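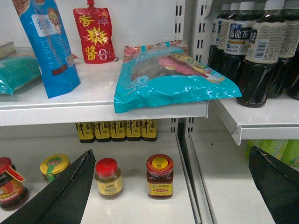

Home Posts Birds Walks About me Contact

The owl behind the school

I moved to Ellov two years ago, and in April I heard for the first time the owl which my neighbors were always talking about. I was coming home late from the bus. There is a row of old pines behind the school, and from there came one low note, then a pause, then the same note again. I stood still with my bag on my shoulder for so long that my hand became cold.

In my country we also have owls, but I grew up in a city and I knew them only from books. So I did not know what I was hearing. I thought first of a pigeon, then of somebody blowing over a bottle. At home I listened to recordings until after midnight, and I believe now that it was a long-eared owl, a male. I am still a beginner and I can be wrong.
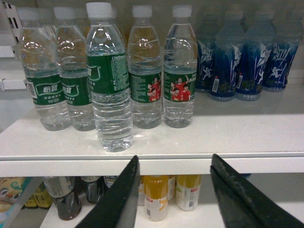
The next evening I went back before dark and sat on the low wall. For a long time there were only blackbirds, scolding at something I could not find. Then a shape left the third pine and flew over the football field, very low, with slow wings. I had expected some noise from such big wings. There was none at all.

Under the tree I found pellets in the grass. I took one home in a paper envelope and opened it on a plate with a needle. Inside were small bones, gray fur and a lower jaw with orange teeth, no longer than my fingernail. I think it was a vole. My plate is now only for pellets.
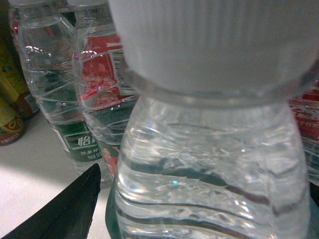 I have been there on 14 evenings so far and I write down the time of the first call. When it rains I have heard nothing. When the wind comes from the Brokano side, I hear the road too much and I go home early.

If you want to go also, please stay on the path and do not shine a lamp into the trees. The parents may be feeding young ones at this time of year. I have read that young long-eared owls make a sound like a gate that needs oil, and I have not heard it yet. Tomorrow I will try from the other side of the field, where the path goes down to the stream.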